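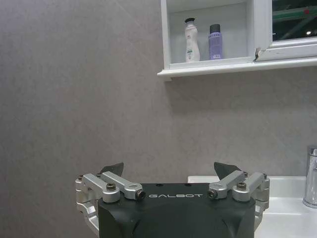
Wall cabinet, open shelf, two bottles.

2 November 2024

Long day on the Ferby record, and a good one, so I'm writing it all down before I forget which patch did what (I still can't read my own notes from July, and I would like to be kinder to myself this time).

Started with the Stirkard combo, the one the band wants all over the EP. It had been humming badly enough that you could hear it under the quiet verse of "Otel," and I'd more or less talked myself into blaming the output transformer, which would have been a miserable and expensive afternoon. Tsegereda Wubshet came in early, listened for maybe a minute with her ear next to the grille, and asked whether the hum changed with the reverb knob. It did! A lot! So we pulled the tank. The shield on the return cable had let go at the tank end and was hanging on by a couple of strands. Cut it back, resoldered, put the tank in its bag again, and the amp went quiet in the way I remember it being when it first came in. There's still a little hiss with the treble all the way up, but it's an old amp and I don't mind it. I quite like it.

While it was open I checked the two big filter caps for bulging and didn't find any. I'd like to do them anyway before the next band books it, so put that on the list, please, whoever reads this first.

Then guitars. We tried three mic positions for the second verse:

Close, right on the dust cap: far too spiky with this player's right hand. She really digs in.

Edge of the cone, same distance, angled in a bit: this was the keeper. I pulled a gentle dip at 2000 Hz afterward and it sat down right next to the vocal without any fuss.

Ribbon back in the room, about six feet: lovely by itself, muddy with the bass in. High-passed at 200 Hz and tucked way under the close mic, it gives the chorus some width. I've left it muted in the verses. Have a listen and unmute it if you disagree with me, I'm not attached.

The keeper is take 38, and yes, I know, I was surprised as well when I looked at the counter. Most of those were false starts on the pickup into the bridge, where the drummer and the guitar had two different ideas of how long the bar was. We got there in the end by taking the click out completely and letting them look at each other. I ought to have suggested that an hour sooner. The tempo drifts up a touch going into the last chorus and I'm going to argue for keeping it, since it feels like a band getting excited about its own song.

Vocals in the afternoon. Tsegereda ran the session and I mostly stayed on the couch and kept quiet, which I'm told is my best work. She put the singer a good bit further off the mic than I would have, with the blanket behind her and the Amissah preamp barely turned up, and the whispery lines came across without any of that lip noise we fought on the demo. The doubles are on their own tracks, labeled, left and right. The harmony on the final line was a spur-of-the-moment thing and might be slightly flat on the held note. Please don't tune it before we've talked. I played it back several times on the small speakers and each time I liked it more.

One puzzle. The Amissah's channel 2 crackles when you move the gain, and then it's fine for the rest of the day once it's been moved. Sounds like a dirty pot to me. I worked some contact cleaner in there after the singer had gone, ran it back and forth a good many times, and it's better, though I wouldn't say cured. Use channel one for anything you can't redo.

Still to do on this song: tambourine (the band wants it, I'm on the fence), a proper bass DI for the bridge where the amp farts out on the low note, and a rough mix for the drive home so they can all send me opposite opinions by text. Session is saved under the song title with the date on the end, and backed up to the second drive. I've left the mic stands where they are and put tape on the floor around the feet, so if you need the room, move what you like and just set them back on the marks.

Tomorrow I'd like to open with the slow one while everybody's ears are fresh.

14 shares
3 comments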